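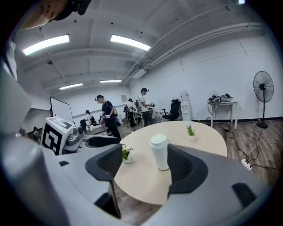

A lidded cup and two potted plants on a round table.

The Case for the Small Round Table

By Roald Moen
Wednesday, January 2, 2019

Most shared workrooms are furnished by someone reading from a price list. You get the long rectangular tables, because two of them pushed together make a bigger one, and you get a whiteboard, and you get as many chairs as the fire rules allow. If there is money left over, someone buys a round table. It usually goes near the door and is the first thing to be sold when the room gets crowded.

I think that is a mistake. If I had to furnish a shared room with one good piece and fill in the rest from the cheap end of the catalog, the good piece would be a round table with a pale wooden top, and I would put two plants on it and leave it alone.

My reasons come mostly from the years I worked upstairs at the old Wallin building. We had 44 people on one floor and 3 round tables. The long tables had owners. No name was written on them, but everybody knew whose end was whose, and a visitor who sat down in the wrong spot would be told so, politely, before lunch. The round ones never went that way. A circle has no end to claim. You sat down with your coffee, you said what you had come to say, and you left.

People often tell me a round table wastes space. On a floor plan, it does. You can't push it flat against a wall and you can't line it up with another one. When we moved to Reklow, the planner showed us that taking out the round tables would make room for four more desks. We took them out. We got the four desks, and for most of the first year two of them held boxes of printer paper. Meanwhile people stood in the hallway holding cups, with no place to put them down.

A cup needs a place to stand. I know how small that sounds. But a person with a drink in one hand and a phone in the other can't take a note, can't look at a drawing and can't shake hands. Give them a flat surface at the right height and they will stay for ten minutes and get something settled. At Reklow we finally put one table back in June, and the hallway talks moved to it inside a week.

Now the plants. I used to think of them as decoration, and I voted against spending money on them. I have changed my mind. A bare table in a shared room collects whatever people are tired of carrying: cables, mail, the box something came in. A table with a couple of small pots on it looks like it is already in use, and people are slower to dump things there. Keep the pots small, so two people can see each other across the table. White ones are fine. One leafy plant and one succulent make a good pair, though they should not be watered on the same schedule. I killed a succulent at Wallin by being fair to both.

The other thing I would ask for is a lid on every cup. Pale wood marks easily, and a ring from black tea will outlast the person who left it. Our first table had one that we tried to sand out — it only got wider. Coasters disappear. Lids mostly stay with the cup.

I don't expect planners to come around on this. Their drawings are judged by how many seats they hold, and a round table will always lose that contest. But whoever signs off on the drawing should go and stand in the finished room at ten in the morning and see where people set down their coffee. If the answer is the windowsill or the top of the copier, there is still time to order a table.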